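Subject: Re: [handheld-users] Gripper stops closing fully after a long session
From: Nesrin Erdem
Date: September 2020

> We run two of the Orneo hand units with the backpack rigs. After a couple
> of hours one of them stops closing all the way. The log still says closed.
> Restarting the rig clears it for a while. Has anyone else had this, and is
> it the trigger or the encoder? Firmware is 718.

Yes, same firmware, same symptom. We had it at Deltura in July and lost a good part of a week's recordings before we understood it. In our case the trigger and the encoder were both fine.

The fault was in the cable between the hand unit and the backpack. It has a strain relief at the pack end only. When the operator reaches forward and down, the cable pulls on the connector at the hand end, and one of the signal pins loses contact for a moment. The driver doesn't report a dropout. It repeats the last good position until new data comes in, so if the last good reading was "closed", the log says closed while the fingers are somewhere else.

It gets worse with several operators in one room, as people turn more and keep their elbows in to stay clear of each other. Our upstairs room on a recording day:
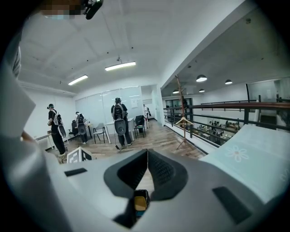 View over the top of one hand unit, other operators with their backpack rigs further down the room.

To check for it, hold the unit still with the fingers closed and have a second person move the cable near the hand end while you watch the raw counter, not the filtered position. If the counter freezes, you have the same thing. Restarting helps only for as long as the connector happens to sit well - we wasted two days on that.

What we changed:

- Tied the cable down at the hand end with a small loop of slack.
- Replaced any cable with over 2000 connect cycles in the book.
- Patched the driver so that 7 identical raw samples in a row while the trigger is moving stop the recording with an error.

The patch is in the Bayram branch, file Drindemden. It is short and should apply to 718 without changes. It does nothing for old recordings. For those I compared trigger movement with logged position and threw out every take where they disagreed.

If your counter doesn't freeze in the cable test, please post the raw log and I'll look at it.

Nesrin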